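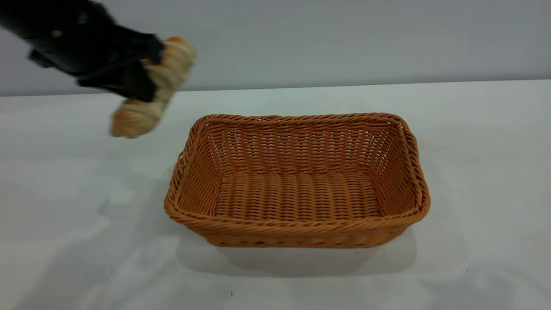
Plaited loaf in the gripper of a black robotic arm, next to the empty basket

Plaits. Finally a word on plaits, as I've been promising since February and keep putting it off.

Quick one today, dough's on its second rise and I've got till 3 before I need the kitchen back. Three strands, always three. I did try five once and ended up with a knot and a bad mood. Roll them longer than you think, pinch the tops together, then plait fairly slack. Too tight and it splits along the side in the oven. You want the ridges to go properly orange and the grooves to stay pale, that's the bit I like best when you pull it apart.

Egg wash twice. Once straight after shaping, once just before it goes in. Don't let it pool in the dips!

Now the basket. Several of you asked. It's the caramel coloured one, woven, with the twisted edge that looks like it was plaited to match the loaf. Synthetic, not real willow, so it wipes down. Got it from Dadell, two of them, the other lives in the bathroom. Crumbs do get down between the ribs on the bottom, so I turn it over the sink and give it a good bang. A tea towel inside helps but then you can't see the weave and I'm vain about it.

Let the loaf cool right through before it goes in a basket. Mine went in warm last Thursday and the underside was soggy by teatime. Lesson learnt, agian.

Recipe is the same as the milk loaf one, 53g butter, yes really 53, I weighed what was left in the packet and it worked so it stayed.

Right, timer.

Filed under: Bread & Buns, Kitchen bits

3 comments

Nevance Kitchen
Do you freeze yours sliced or whole? Mine always dries out at the ends.

Adel
Whole, double wrapped. Ends are for toast anyway

breadbin_yu
53g!! Doing it this weekend. Is the basket dishwasher safe do you know?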